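The Tablecloth

When Lurdes Correia married the second time, at the age of 65, she moved up the hill to Notcombe with two suitcases, a sewing machine and a tablecloth that had belonged to her first husband's mother. Her new husband, Belmiro Carvalho, had a perfectly good tablecloth already, or thought he did. It had lemons on it. It had been on his kitchen table so long that he no longer saw the lemons at all, and he was surprised, the first morning, to find them gone and a great calm field of blue lying under his coffee cup.

"It's nice," he said, and moved the cup a little, and then moved it back.

"It's for every day," said Lurdes. "My mother-in-law kept it for Sundays, and she had very few Sundays she enjoyed, poor woman."

Belmiro had run the ferry office at Hillow for most of his life and he was used to things staying where he put them. He said nothing more about the lemons. But in the evening, when Lurdes was on the phone with her sister (those calls ran long, they had a whole village to get through), he opened the drawer under the stove and found his old cloth there, washed and folded in quarters, and he was so relieved that he ate two slices of the cake she had been saving for Trudy Prendergast.

Trudy came on Saturday regardless and was given toast. She had been a neighbor for years and felt she had a right to an opinion.

"Well, it's very blue," she said.

"It is," said Belmiro.

"My aunt in Tremblay had one that color. She wouldn't let us eat beets."

They all looked at the cloth and thought about beets. Lurdes, who had a big pot of them cooling on the back step, went a bit pink and talked about the bus timetable until Trudy had finished her tea.

Through that winter the cloth had a great deal to put up with. Sérgio Pacheco from the hardware store spilled red wine on it and cried, because he had only just gotten over his divorce and it seemed to him the last straw. The young people came and went, grandsons and nieces and friends of theirs, leaning their elbows everywhere, and Lurdes fed every one of them and never asked how long they meant to stay.
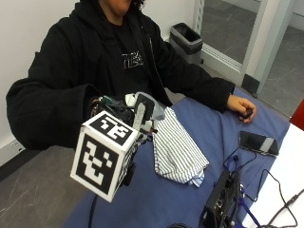 Sleeves on the blue cloth.

In October, when she had been in the house a full year, Lurdes went down to Cavilov to help her sister after an operation. She would be gone nine days. She left soup, and a list, and a second list explaining the first one.

Belmiro lasted until the second evening. Then he took the lemons out of the drawer, shook them open and spread them over the table, and sat down with his soup in front of him like a boy who has gotten into his father's chair. He waited to feel at home. The lemons were a harder yellow than he remembered. There was a burn by the window end from a pan his first wife had set down in a hurry, the night the phone rang about her brother, and he put his hand over it and kept it there while the soup got cold.

He folded the cloth in quarters afterward, the way Lurdes did it, though it took him three tries to get the corners to meet. The blue one went back on. He called Cavilov, and the sister answered, and it was a good while before he could get past her.

"Did you find the soup?" said Lurdes.

"I found it. Listen, the lemon cloth. Would you mind it for Sundays?"

He could hear a television going, and the sister asking who it was, as if she hadn't just spoken to him.

"Sundays would be fine," said Lurdes. "Did you put salt in? I left it out on purpose, it's on the list."

He went to look for the list.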